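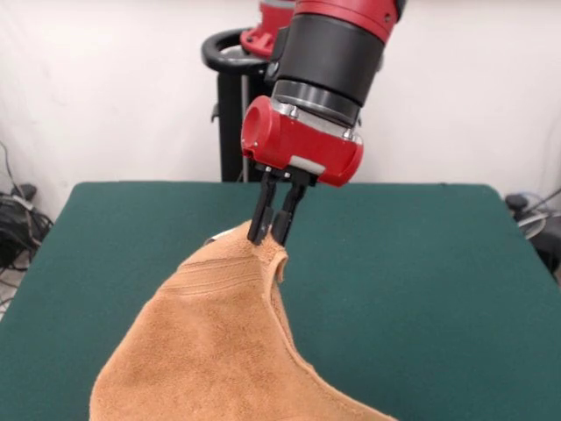
Figura 4.1. Paño de color tostado, levantado sobre un tablero verde oscuro.

Documentación > Armarios de secado > Etar > Manual de usuario > Capítulo 4

4. PUESTA EN SERVICIO Y PRIMER CICLO DE SECADO

El presente capítulo se dirige al personal encargado de instalar y utilizar el armario de secado Etar para tejidos delicados. Antes de iniciar las operaciones que se describen a continuación deberá haberse completado el desembalaje conforme al capítulo 3. El fabricante no asumirá responsabilidad alguna por los daños derivados de una instalación distinta de la aquí indicada.

4.1. Condiciones del local

El armario debe instalarse en un recinto interior, ventilado y protegido de la luz solar directa. El suelo será firme y estará nivelado. No se admite la instalación sobre moqueta ni sobre tarima flotante sin placa de reparto.

Datos de referencia para la ubicación:

Altura del armario con patas: 163 cm
Espacio libre mínimo delante de la puerta: 600 mm
Potencia nominal: 1288 W
Toma de corriente: con conductor de protección, de uso exclusivo

PRECAUCIÓN. No conecte el aparato mediante alargadores ni bases múltiples. Si el cable de alimentación presenta cortes o aplastamientos, solicite su sustitución al servicio técnico.

4.2. Nivelación y conexión

1. Coloque el armario en su ubicación definitiva con la puerta cerrada y el pestillo de transporte echado.
2. Afloje las contratuercas de las patas delanteras.
3. Gire cada pata hasta que el nivel de burbuja, apoyado en la bandeja inferior, quede centrado en ambos sentidos.
4. Apriete las contratuercas sin forzar la rosca.
5. Retire el pestillo de transporte y consérvelo. Será necesario en caso de traslado.
6. Abra y cierre la puerta. La junta debe asentar en todo el perímetro; si la puerta se desplaza sola, repita la nivelación.
7. Conecte la manguera de condensados a la salida posterior y condúzcala al desagüe con pendiente continua.
8. Enchufe el aparato. El panel Simis permanecerá apagado hasta que se accione el interruptor general, situado en el lateral derecho.

NOTA. La manguera suministrada no debe empalmarse. Existen mangueras de mayor longitud en el catálogo de recambios de Costache, distribuidor autorizado.

4.3. Montaje del filtro

El armario se entrega sin filtro colocado. Solo deben utilizarse cartuchos Flullier de la serie indicada en la placa de características.

1. Desenchufe el aparato.
2. Tire de la rejilla inferior hacia delante hasta liberar las pestañas.
3. Extraiga el cartucho de su bolsa y compruebe que el marco no está deformado.
4. Introduzca el cartucho con la flecha orientada hacia el interior.
5. Presione la rejilla en ambos extremos hasta oír el encaje.

Un cartucho montado al revés reduce el caudal de aire y prolonga el ciclo. El panel no detecta este error, por lo que la orientación de la flecha deberá verificarse en cada sustitución.

4.4. Preparación de las prendas

La clasificación previa se realizará sobre una mesa limpia, situada fuera del radio de apertura de la puerta. Se recomienda separar las piezas pequeñas, como paños y fundas, de las prendas de mayor volumen, que requieren programas más largos.
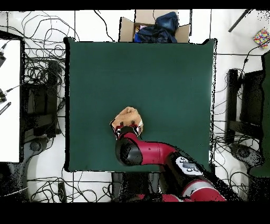

Figura 4.2. Mesa con superficie verde oscuro y caja de cartón abierta con textiles.

Proceda del modo siguiente:

1. Consulte la etiqueta de cuidado de cada artículo. Los artículos cuya etiqueta prohíba el secado en máquina no se introducirán en el armario, salvo que el programa Aire Frío esté expresamente permitido.
2. Vacíe los bolsillos y cierre las cremalleras.
3. Despliegue por completo los tejidos que hayan permanecido doblados o arrugados. Los pliegues retienen humedad y pueden dejar marcas.
4. Escurra los artículos lavados a mano. No cuelgue prendas que goteen.
5. Agrupe los artículos por composición y grosor. Evite mezclar colores claros con tejidos oscuros sin fijar.
6. Para pieles vueltas, antes y tejidos de imitación, cepille la superficie en un solo sentido y utilice únicamente Aire Frío.

PRECAUCIÓN. No introduzca artículos tratados con disolventes, gasolinas, ceras o quitamanchas inflamables. Los vapores acumulados pueden prender al contacto con la resistencia. Lave con agua abundante cualquier pieza sospechosa y déjela airear en el exterior antes de valorar su secado.

4.5. Carga del armario

Las prendas largas se colgarán de la barra superior y las piezas pequeñas se extenderán sobre las bandejas. Mantenga una separación suficiente entre perchas para que el aire circule. Ningún tejido debe tocar la pared del fondo ni tapar la sonda de humedad, identificada con un anillo blanco.

Las bandejas admiten una sola capa de tejido. Para prendas de punto se aconseja el secado en plano, con las mangas extendidas. Las bandejas que no se utilicen pueden retirarse levantándolas ligeramente por la parte delantera.

4.6. Primer ciclo

El primer ciclo se efectuará siempre en vacío, con el fin de eliminar los residuos de fabricación. Puede percibirse un ligero olor, que desaparecerá con el uso.

1. Accione el interruptor general y espere a que el panel Simis muestre el menú de idioma.
2. Seleccione el idioma y confirme.
3. Elija el programa 3 (Acondicionamiento) y pulse Inicio.
4. Compruebe, transcurridos unos minutos, que sale aire por la rejilla superior.
5. Al oír la señal de fin, abra la puerta y deje ventilar el interior.
6. Pase un paño suave, ligeramente humedecido, por las bandejas y las paredes. No emplee estropajos ni productos clorados.

El programa de acondicionamiento dura aproximadamente 3 horas y no debe interrumpirse. Si se produce un corte de suministro, reinícielo desde el principio.

4.7. Avisos del panel durante la puesta en servicio

Puerta: la puerta no está cerrada o la junta no asienta. Revise la nivelación.
Filtro: falta el cartucho o la rejilla está mal encajada.
Agua: la salida de condensados está obstruida. Desconecte el aparato y compruebe que la manguera no presenta dobleces.
Sonda: la sonda de humedad está cubierta o desconectada. Retire los tejidos próximos; si el aviso persiste, no utilice los programas automáticos.

Los avisos se borran al pulsar Confirmar una vez corregida la causa. Un aviso que reaparezca en el mismo ciclo deberá comunicarse al servicio técnico, con indicación del número de serie y del programa en curso.

4.8. Registro de la instalación

Finalizado el primer ciclo, cumplimente la hoja de registro incluida al final del manual y remita una copia a Costache. La hoja debe conservarse junto al aparato durante todo el periodo de garantía. Para el mantenimiento periódico, consulte el capítulo 5.

Revisión del documento: 2021-07-19

Contacto | © Etar. Todos los derechos reservados | Volver arriba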